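Courses > Automation and Work > Handouts > Handout 6: Notes on the Kelden open day
Last updated: May 13, 2021

Handout 6: What a demonstration shows, and what it leaves out

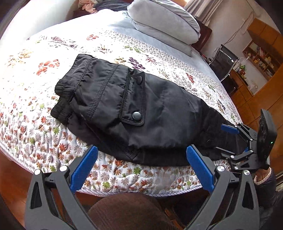

Most of you came back from the Kelden open day impressed, and several of the write-ups used the word "solved" about laundry. I want to slow that down. Kelden's claim, as given in the hall, is that a robot arm can learn household folding from people who do the job with hand-held grippers, one in each hand, while a camera on the tool records the work. It is a sensible idea and I have no quarrel with it as a way of collecting examples. But look at how much is being done by the person. A pair of black trousers in a slightly shiny, crinkled fabric lies folded lengthwise across a double bed, with one blue pad pressing on the far end of the leg, and every decision about where to press and what to do next belongs to whoever is holding the tools. The grippers are clever pieces of plastic. They are also, at this stage, a more awkward pair of hands.

Keep three stages apart in your notes, because the speakers ran them together:

1. Collection. A person does the task with the grippers. If the trousers get folded, a person folded them.
2. Training. A program is fitted to the recordings. We saw none of this, only a slide.
3. Running. An arm does the task by itself. We saw this once, on a table, with a tea towel.

The talk moved from stage 1 to stage 3 in under a minute. Several of you quoted stage 1 footage as evidence for stage 3. Please don't do that in the assessed report.

The numbers

The Kelden slide gave 1518 recordings, of which 484 were of trousers. The rest were towels and T-shirts. I asked how many different pairs of trousers were used and was told they would get back to me. They haven't yet. It matters a good deal. 484 recordings of the same few garments tell you much less than 484 recordings of whatever turns up in a real wash basket.

The Rulance stand next door quoted 500 folds with a success rate they called "very high". No figure was put on it. Ask yourselves what a success was. A fold that holds until someone picks it up? A fold the demonstrator was happy with? Their leaflet doesn't say, and the person on the stand gave two different answers while I was there.

Why clothes are a hard case

We covered this in week four, so briefly. A box has one shape. A garment has as many as you care to drop it in. The program has to work out from a heap which part is the waist and which is the hem, and dark cloth is bad for this, as folds and shadows look alike. Slippery cloth puffs up and slides back. Cargo pockets add flaps, stitching and snaps, so the thickness changes under the pads. A patterned bedspread underneath is a different problem from a plain table top, and a bed gives way when you push on it. To be fair to the method, recording in a furnished room on a soft surface is better practice than recording only on a clean bench, and Kelden deserves some credit on that point. The live arm, however, was given the bench.

The Prarkberg session

Those who went to the afternoon session at Prarkberg saw the cloth sorter run for its full slot. It stopped twice. I thought this was the most useful thing all day, and I was sorry to see it left out of nearly every write-up. When a machine stops, note what stopped it, who restarted it and whether the cloth was moved by hand before the restart. One group did record that the second towel was straightened by a member of staff. Full marks for noticing.

Price came up once. A speaker from Kravchuk suggested 200 pounds for a pair of grippers "at volume", with no word on what volume meant. The arm wasn't included. Nor was anybody's time.

For your report

Pick one claim made at the open day and write it out in the speaker's words as nearly as you can. Say which of the three stages it belongs to. Then say what you saw with your own eyes that supports it, and what you would need to see before you believed it. If the honest answer is that you saw nothing either way, write that; it won't lose you marks.

Leave out the brochures unless you are quarrelling with them. Reports are due at the start of July, and the reading list for handout 7 is unchanged apart from the second item, which the library has now found.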